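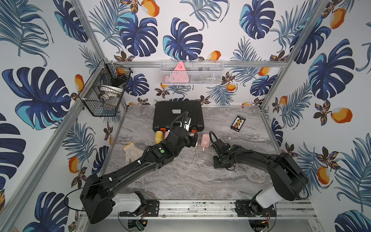

第四章 兵站：让一支部队每天都能吃上饭

4.1 从一箱饼干说起

学军事史的人，一开始多半是被战役地图吸引来的。粗大的箭头绕过山脊，切断公路，看着真过瘾！可是只要在地图旁边摊开一本兵站日志，你会发现另一套同样精彩的东西：几点钟卸车，哪个桥墩开裂，面粉受潮了多少袋，骡子为什么不肯过河。本章要读的正是这样一本日志。

日志的主人叫恩乔罗格·西米尤（Njoroge Simiyu），是加昌加（Gachanja）兵站的军需官。兵站设在一条季节河的北岸，往前线只有一条土路，中途经过一个叫瓦米克（Wamik）的小渡口。一月里河水浅，卡车可以直接涉水；雨季一到，所有东西都得换小船，再由人力扛上南岸的陡坡。西米尤的字写得又小又密，页边还画着渡口水位的草图，有几页被茶水泡过，读起来相当费劲，也相当有意思。

他在任职的头一页上写道：“人员2,892，每日口粮按此数发放。前任账上多出263份，去向不明。”短短两句，已经把军需工作最头疼的地方摆了出来。吃饭的人数每天都在变：有人负伤后送，有人归队，友邻部队路过时还要搭伙。账面数字如果跟不上，前面就会有人饿肚子，后面就会有粮食烂在帐篷里。

4.2 三个基本概念

读日志之前，先熟悉几个词。

基数：一个单位在规定时间内消耗某类物资的标准数量。弹药有弹药基数，口粮有口粮基数，两者的算法差别很大。口粮消耗比较平稳，弹药则可能连着几天一发不动，又在一个下午打掉大半。

周转：车辆从装货、出发、卸货到返回的全过程。初学者往往只算去程，忘了司机也要睡觉，轮胎也要补。西米尤在日志里反复抱怨，前线扣着空车不放，想留着转运自己的东西。这类争执在各国军队的档案里都能找到，大家读的时候不妨留意双方各自的理由，往往都说得通。

中间储备：设在后方仓库与前线之间的小型存货点。瓦米克渡口南岸就有一个，存粮够全体人员吃6天。储备放得太少，一场暴雨就会断供；放得太多，又要分兵看守，还容易招来袭击。究竟放多少合适？我们会在4.5节用表格一步步推算，这是本章最好玩的部分，请务必准备好纸笔。

4.3 渡口上的一夜

雨季的第二周，上游涨水，缆绳在凌晨两点断了。当时装着200袋玉米粉的船队正要离岸。值夜的中士罗德尔·达利赛（Rodel Dalisay）没有等命令，把船全部拖回北岸，改派轻装人员沿上游的浅滩送盐和药品过去，玉米粉留到天亮再说。

这个决定后来引起了不小的争论。营里的参谋维尔吉尔·伊利耶（Virgil Ilie）认为，粮食应当优先，因为南岸的炊事班当天早上就要下锅。达利赛的答复记在日志里：“南岸还有储备粮，没有储备药。”伊利耶查过存货单，第二天在旁边签了名，没有再写别的话。

我每次给新生讲到这一页都很兴奋。这里没有冲锋，也没有什么名将，可是补给工作的判断过程完整地留了下来：手里有什么，对岸缺什么，哪一样可以晚到几个小时，哪一样不行。后勤史的乐趣很大一部分就藏在这样的细节里！

还要提醒一句，日志是军需官自己写的，难免偏向自己人。曼农·彭纳（Manon Penner）整理过同一时期的炊事班信件，信里对玉米粉迟到的怨气可大得多，有人甚至给兵站编了一首打油诗。两种材料应当对照着读。信件节选见本章附录，诗也收进去了。

4.4 阅读准备

进入下一节之前，请完成以下几件事。

先在地形图上找到加昌加和瓦米克，用铅笔描出旱季和雨季两条路线，并注明每一段使用的运输工具。

再读附录中的日志前五页，把所有提到“人数”的地方标出来。你会看到同一天之内出现不同的数字，请试着解释差异从何而来，暂时不必求出唯一的答案。

最后，想一想达利赛如果手里没有那份存货单，他还能依靠哪些信息作决定。把想法写成一小段话，带到课上讨论。4.5节的推算将从南岸储备点的存货单开始。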